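Demero Robotics Club, spring showcase
Speaker notes, Archana Dixit (about twelve minutes, slides 1 to 6)

SLIDE 1. Hello and thank you

Wait for people to finish with the coffee. Thank everybody for coming out in February, and thank Mohit Mishra for letting us have the big room again. Say hi to the parents in back, and to the little brothers and sisters, who have been very patient.

SLIDE 2. Where the students work

Tell them the kitchen lives inside the simulator, and that the club has spent most of the winter in it. Leave both pictures up for a good while, people like to look.

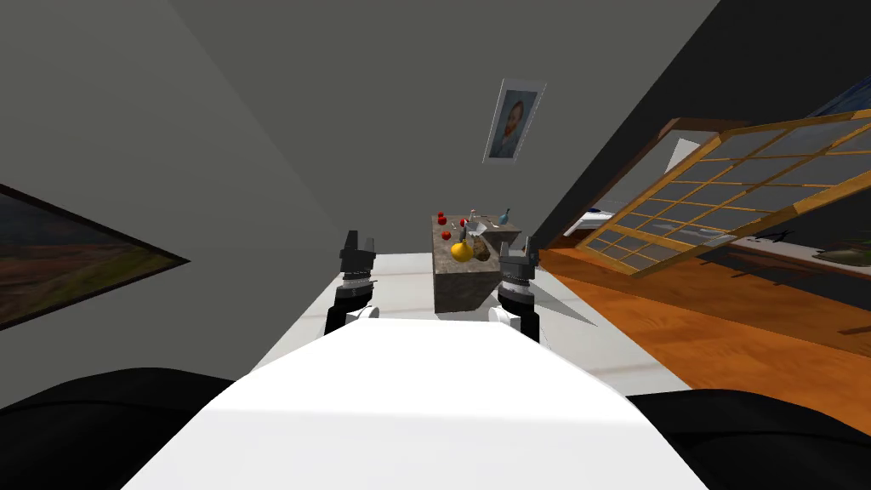

The kitchen counter and the stone block, with both arms reaching in.

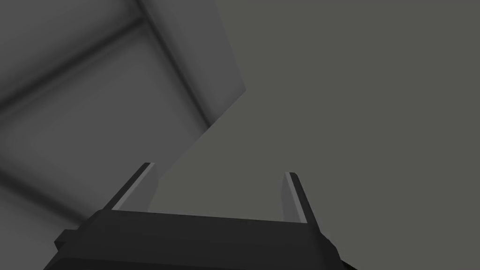 SLIDE 3. How we got started

Go slowly, it's my favorite part. Orlando Chávez and I began with a borrowed classroom at Prellholm and a plan that fit on an index card (I still have the card, hold it up). We wanted kids to drive two arms at once and find out how much their own hands do without asking them. Ankit Pal signed up the first afternoon and asked if he could stay until nine. He could not, but I loved that he asked!

SLIDE 4. The fruit task

Explain the rules: pick up the lemon, hand it from one gripper to the other, set it down again without knocking anything off the block. Students recorded 293 tries before winter break and 701 by the end of January. Mention that a try counts even when the lemon goes on the floor, and pause here, because Bautista's mother always laughs.

Bautista Retamal's tip for newer members, which I promised to read out loud: "Open the fingers wide before you get close, and then quit wiggling."

If somebody asks about scoring, each run is out of 100 and you lose points for bumps. Don't get into the handoff bonus unless they really want it. I lost ten minutes to it last year.

SLIDE 5. What comes next

The Prustasside meet. We'd like to bring two teams, and the van seats only one of them, so please come find me afterward if you can drive. Practice runs 36 minutes per pair now, with a swap halfway, and the sign-up sheet is by the door.

SLIDE 6. Questions

Ankit and Bautista come up front and take turns at the controls while I answer. Repeat each question into the microphone. Stop at 7:30 so there's time for the cookies.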